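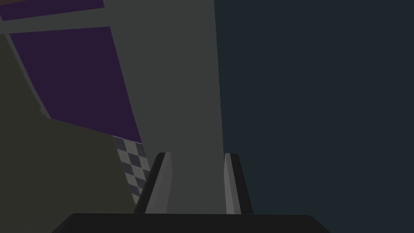 linovitz-rezepte -- README

Hallo und schön, dass du hergefunden hast! In diesem Ordner liegen die handgeschriebenen Rezepte aus Linovitz, die ich seit September abtippe. Es sind 93 Karten, die meisten vom Backen, ein paar auch vom Einkochen (und eine über Schuhcreme, die durfte bleiben).

Was drin ist
rezepte.csv -- eine Zeile pro Karte
zutaten.csv -- eine Zeile pro Zutat, Mengen in Gramm
original.txt -- der Wortlaut samt Schreibfehlern

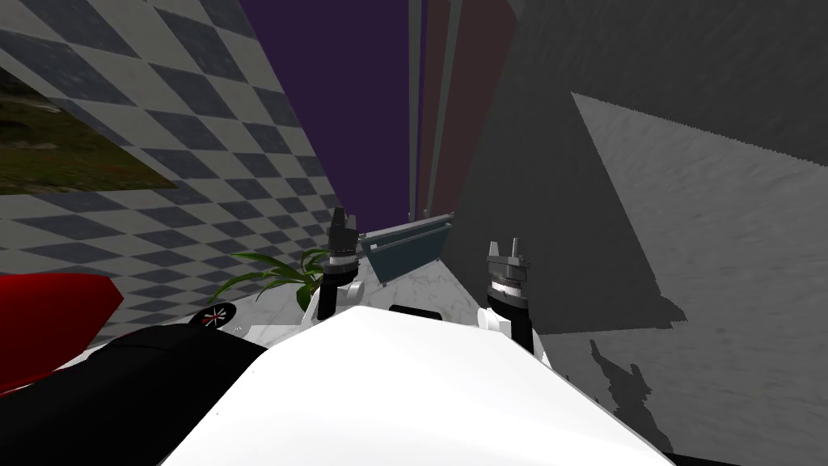 Wie ich abgetippt habe

Alte Maße wie Lot und Quäntchen habe ich umgerechnet, das Original steht immer daneben. Bei unleserlichen Wörtern findest du bis zu drei Lesarten, getrennt durch einen Schrägstrich. Kyriaki Vlachopoulos hat alles gegengelesen und mir bei den Hefeteigen mehrmals den Kopf gewaschen -- danke dafür!

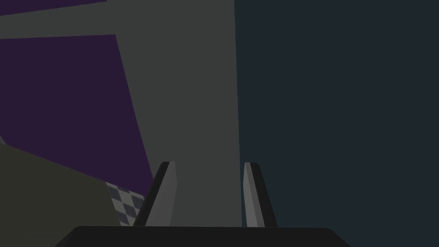

Zwei Greiferfinger mit Abstand dazwischen, gerendert.

Bekannte Macken

Fünf Karten haben keine Backzeit, da steht nur »bis es gut ist«. Das Feld bleibt dann leer, bitte nicht mit null auffüllen! Umlaute sind UTF-8, und manche Tabellenprogramme machen daraus Kraut und Rüben.

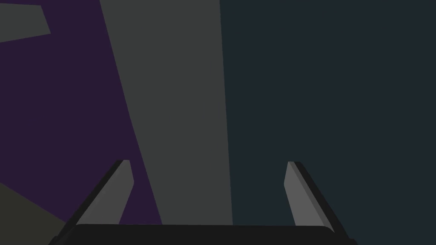 Außerdem heißt der Mohnstrudel auf zwei Karten verschieden, ich habe beide Namen stehen lassen. Korrekturen nehme ich gern, am liebsten mit Kartennummer.

Letzte Änderung: 31. Jan. 2022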